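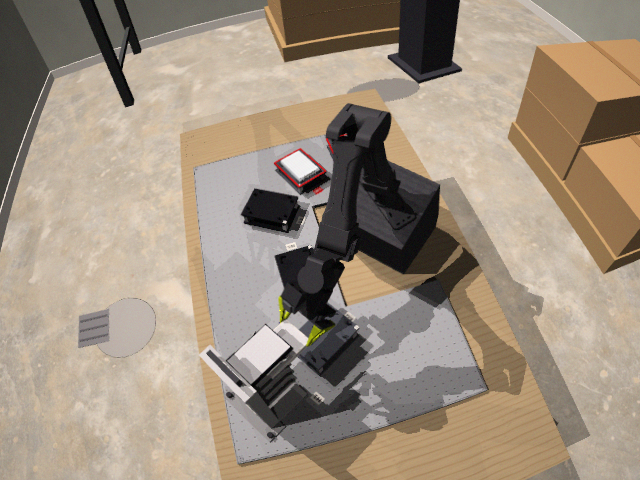
Koddale, May

Ticket 2000: heating goes off by itself overnight, upstairs hall cold by morning

Status: closed, with a note to look at it again when the cold weather comes back

Opened at 7:10 a.m.

Good morning, and thank you for picking this up so early. I'm sorry to be writing again so soon after the business with the dishwasher, but the heating has been shutting itself off in the small hours and I've reached the end of what I can work out from the booklet. The boiler is the Pemau wall-hung one in the utility room, and the thermostat is the Drollik one in the upstairs hall, put in by the previous owners. Both have been perfectly well behaved all winter. Now that the days are mild and the nights are still chilly, I come out of the bedroom at six and the hall feels like a pantry.

What I know so far. The thermostat screen is lit and shows the right time. The boiler has its little green light on. There's hot water at the kitchen tap, plenty of it, so the boiler itself can't be too unhappy. If I turn the set temperature up by hand the radiators come on within a few minutes and stay on nicely through breakfast. It's only overnight that it goes wrong.

I did change the thermostat batteries before writing (I know you always ask!) and it made no difference.

Reply, 8:25 a.m.

Good morning, and no apology needed, it's much nicer to get a ticket with this much in it than one that says "heating broken." If the radiators come on when you turn the setting up, then the wiring between the thermostat and the boiler is fine, and so is the pump. That lets us leave the boiler alone for now. Please don't open the cover on it.

Could you look at two things for me? First, press and hold the menu button until the schedule comes up, and write down every line of it, even the ones that look silly. Second, look at the pressure dial on the underside of the boiler while everything is off and tell me where the needle sits.

Update, 9:40 a.m.

The needle is in the green part, a little to the left of the middle. I hope that's enough, my reading glasses were downstairs.

The schedule took me a while because the buttons are tiny and I kept leaving the menu by mistake and having to start over. It has 4 lines for each day. Morning, daytime, evening and night. The first three look sensible. The night line starts at 11 p.m. and the temperature next to it is 43. I took that for an error, but then the rest of the schedule is in the sixties, so it's the same kind of degrees. Should it be that low? I've never touched it, at least not that I can remember.

Reply, 10:05 a.m.

That's a very good find. Forty-three degrees Fahrenheit is the frost setting, the one you'd want if you were away for the whole winter and only cared about the pipes. With the night line set there, the heating has no reason to come on at all until your morning line starts.

What puzzles me is why it worked all winter. Do you remember whether anything has happened to the power lately? And is there a little suitcase symbol anywhere on the screen?

Update, 1:15 p.m.

Sorry for the gap, I had to go out for paint and then ran into half the street on the way home. We did have a power cut, now you mention it, on the evening of the big storm. Everything in the kitchen was blinking when I got up. I went around and set the oven and the radio, and I thought the thermostat had looked after itself because the time was right.

No suitcase on the screen. There is a small moon, but I think that's always been there.

Reply, 1:50 p.m.

The moon is fine, it only means the night line is in use. I've been through our notes on that model and found two other customers whose night setting had dropped to the frost temperature after an outage. The clock is kept separately from the schedule, so the time stays right and everything looks normal. I can't prove that's what happened at your house, but I'd put money on it.

To set it right, please do this:

Hold the menu button until the schedule shows.
Press the down arrow until you reach the night line.
Press OK once so that the temperature blinks, then bring it up to whatever you like to sleep in. Most people in the older houses in Koddale choose 60 or 62.
Press OK again and wait until the blinking stops.
Use "copy to all days" at the bottom of the menu, or you'll have a warm hall one night a week and a cold one on the others.

Leave it alone overnight after that and let me know how you get on.

Update, 6:20 a.m., the next morning

It's warm! I came out in my socks and stood on the landing for a minute just enjoying it. I set it to 62 and copied it to all days, which took me two tries. I had the radiator by the window clicking away at half past three, and I was so pleased to hear it that I didn't mind being awake.

One small thing while I have you. The radiator in the back bedroom is warm at the bottom and cool across the top. It may have been like that for years, we hardly use the room. Is that part of the same trouble?

Reply, 8:40 a.m.

I'm so glad. The back bedroom is a separate matter, and an easy one. There's air in the top of the radiator and it wants bleeding. Turn the heating off and let the radiator cool, hold a rag under the small square valve at the top corner, and open it a quarter turn with the key until the hissing stops and water comes. Close it again and have another look at the pressure dial, and if the needle has dropped out of the green, write back before you top it up.

If you don't have a key, the hardware counter at Mansour sells them.

Update, 4:30 p.m.

Bled, and hot all the way up. The needle hasn't moved that I can see. I found a key in the drawer with the picture hooks, so I didn't need to go out after all.

Thank you for your patience with all my questions. Please go ahead and close this one.

Closing note

Night line on the Drollik thermostat found at frost setting, probably following a power cut. Corrected by customer to 62 and copied to all days. Back bedroom radiator bled by customer. No visit made and no parts used. Customer to check the night line after any further outage, and to reopen this ticket if the hall is cold again in the fall.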